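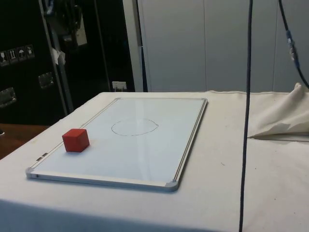
Whiteboard flat on a cloth, with a drawn circle and a red cube

Ghosting on a melamine whiteboard — resurface or replace?
Posted by Sadlow in Household and Office Repairs

I have a wall-mounted whiteboard, 1200 by 900, bought second-hand from an office in Clurnercombe. Dry marker wipes off fine on the day. After 12 hours or more it leaves a grey outline of whatever was written, worse with red than black. The seller thought it was melamine but had no paperwork. A magnet does not stick to it.

Tried so far: dry felt eraser, damp microfibre cloth, dish soap, and writing over the old marks with fresh marker. The last one lifts the colour but the outline stays. A new board in the same size is quoted at $607 delivered, so I would like to know whether the surface can be brought back before I spend that. Is a resurfacing film any good, or does it fail at the edges?

Dorota Kaczmarczyk
The magnet test suggests melamine, as you were told. Enamelled steel would hold a magnet. Melamine is slightly porous once the top layer wears, and pigment settles into it. Abrasive cleaners make this worse, so keep scouring pads and toothpaste away from it.

Work in this order:
Isopropyl alcohol, 70 per cent or stronger, on a white cotton cloth. Open a window. Turn the cloth often or you will spread the pigment.
Rinse with plain water and dry straight away. Alcohol or soap residue will cause fresh ghosting of its own.
Leave the board blank overnight, then write one test line in a corner and wipe it after an hour.

If the test line ghosts, the surface is worn and cleaning won't fix it. Film is worth trying at that point. Take the board off the wall and lay it flat on a padded table, apply from one short side with a squeegee, and trim 6 mm inside the frame. Most edge lifting comes from film tucked under or pressed up against the frame rail. Magnetic film is a separate product and too heavy for this.
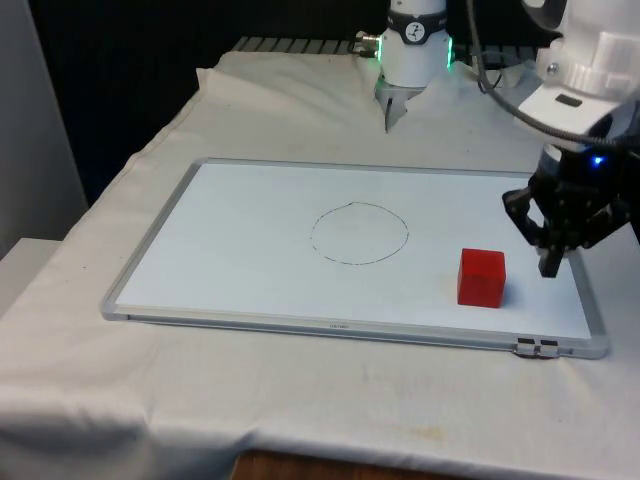 Clurnercombe Repair Club, Surfaces and Finishes Group

Drikance
Agree with the above on alcohol. I would skip film. Put it on a board in October and by winter it had bubbles all along the bottom. Could have been my fault, I did it upright on the wall. Just flip the board if the back is finished the same, some are.

Nagano
Price check the film first. For your size I paid roughly $700 for a steel board, fitted, and film was a small fraction of that. One thing missing from the first reply — check the markers. Old or cheap ones ghost on a good surface too. Borrow a fresh one, do the corner test on a clean patch, and compare.

Sadlow
Thanks all. Back of mine is bare fibreboard, so no flipping. Will do the alcohol and the corner test with a new marker and order film only if that fails.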